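Last updated: April

From: Ľubomír Kubíček
To: Old Masonry list
Subject: Re: [masonry] Repointing an inside wall, lime or cement?

On the Old Masonry list, Suwannarat wrote:

> We are getting ready to repoint the back room on Grastovden Street.
> The old joints are soft and sandy and in places I can rake them out
> with a finger. The builder wants to use a bagged cement mix because
> he has it on the truck. He says that indoors it makes no difference.
> Is he right? Also, do I need to take out all the old mortar or only
> the loose stuff? And can I clean off the soot first with something
> stronger than a brush?

I would say no to the cement. Indoors you don't have frost to worry about, but you still have damp coming up from the ground and through from the other side, and it has to leave somewhere. With a hard joint it leaves through the face of the brick, and after a few winters the face starts to come off in flakes. I had this on the stair wall at the Skullberg house, where somebody had patched a strip in cement long before us. The patch was perfect. The bricks on both sides of it were not.

We used a plain lime mortar, NHL 2, with a sharp sand from the Pevesano yard. It cost more than the bagged mix, but on an inside wall you don't use that much. We got through 5 bags for the whole room and had part of one left over. Ask them for the coarser sand if your joints are wide. The fine one shrank on us and we had to redo a section by the door.

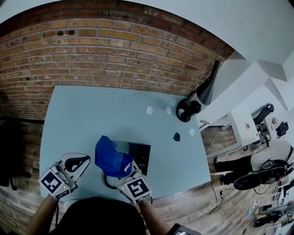

The brick wall behind the blue table, soot stains and holes left as they are.

On raking out: go back about twice the width of the joint, and stop when you hit sound mortar. You do not have to empty the whole thing. Use a hand tool. I know the grinder is faster, but it wanders, and once you have cut into the edge of a brick you will look at that cut forever. Brush out the dust, then mist the joints with a garden sprayer before you fill them. Do it again the next morning if the room is dry and heated. Turn the heating down if you can stand it.

On the soot: dry brush first, then a soot sponge. I would not use acid and I would not sandblast. If some of the black stays after the sponge, it is in the brick and will not come out without taking the surface with it. Test any cleaner in a corner and leave it for a week before you decide.

Small holes from old plugs and nails can be filled with the same mortar with a little brick dust in it. Save the dust from any broken bricks and put it through a kitchen sieve.

One question back to you. Is the other side of that wall outdoors, or is it the neighbor's? If it is outdoors, look at the gutter before you spend anything on the inside.

Ľubomír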